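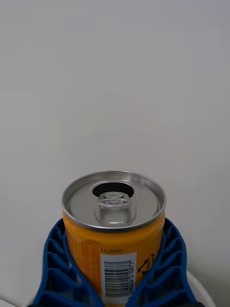
A beverage can is a sealed metal container for a single serving of drink. Most are made of aluminum, with a thin body drawn from one piece of metal and a thicker lid, called the end, joined to it after filling. The body is printed before it is filled, so the brand design and the required text share one curved surface. On an orange-yellow can this may mean a block of small type in a darker shade of the same color, a short black code such as S.C.251001, and a white barcode panel. The bars are often stacked from top to bottom. Printed this way they stay straight under a scanner, while bars that run around the curve can be squeezed together at the sides.

The end has a rolled rim, a recessed panel, a scored opening and a tab held by a rivet. Lifting the tab presses its nose down on the scored area, which folds into the can and stays attached. Older cans had a ring that came off completely. The change to attached tabs was made mainly to cut down on litter and injuries, and it also means that the tab is recycled along with the can.

Sizes

Cans are sold in several shapes. The standard can in the United States holds 12 fluid ounces. Slim and sleek cans are narrower and are widely used for energy drinks, juice and flavored water. Short cans are common for coffee and for mixers. A 500 milliliter can is the usual large size in many countries that use metric measures. Plastic bottles cover much of the same range, and the 500 milliliter bottle is the one most often found in vending machines and lunch bags.

Sorting after use

Used cans and bottles are collected either mixed, in one bin, or separated at the source. Source separation needs at least two containers, normally told apart by color. No single color code is used everywhere. Blue stands for paper in one town and for all recyclables in the next, and gray may mean general waste, metal or nothing in particular. In a small office or a classroom the bins are often plain tapered tubs kept next to each other, a gray one and a yellow-green one for instance, and the people who use them have to learn which is which.
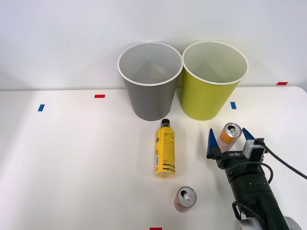 Yufang Wan has argued that color should be dropped from household guides altogether, and that the word for the material, set in large letters at the height of the hand, does more to prevent mistakes than any paint. Pui-shan Lu took the opposite view in the Jasadberg handbook on shared kitchens, holding that people tossing out a bottle glance at a bin and do not read it. Later editions of the handbook recommend both a color and a word.

The bottle is the harder of the two containers to sort. A typical one is made of three kinds of plastic: polyethylene terephthalate (PET) for the body, polypropylene or polyethylene for the cap, and a film or paper label. Full-length sleeves can hide the body from optical sorting equipment, and some programs ask that they be torn off. Caps were once thrown away separately. Many programs now want them screwed back on, as loose caps fall through the screens at sorting plants.
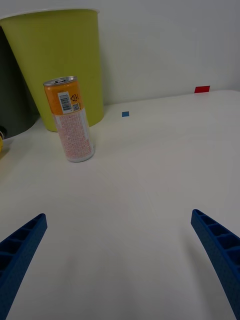

Cans need less preparation. They should be emptied, and a quick rinse keeps insects away in warm weather. Whether to crush them depends on the program. A crushed can takes up less room in a bag, but machines that accept cans for a deposit usually have to read the barcode and will refuse one that is badly bent. The town of Jovmont asks for whole cans at its return point and accepts flattened ones only at the transfer station on Jiang Street.

Leftover liquid

Liquid left in a container adds weight, spills onto paper and can spoil a load. Bottles are the more frequent problem, given that they can be closed again with drink still inside. 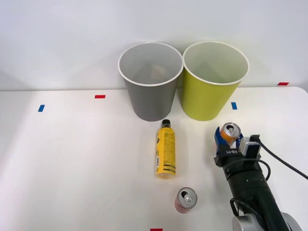

Collectors therefore ask for bottles to be poured out at the sink before they go in the bin. The Drornuletti collection guide, used in Jovmont schools, lists the steps as open, pour, rinse, close. It sets 90 minutes as the longest that an unfinished drink may stand in a classroom — after that it is poured away, and the container is sorted with the rest.

See also: Aluminum recycling; Bottle cap; Container deposit; Plastic bottle; Waste container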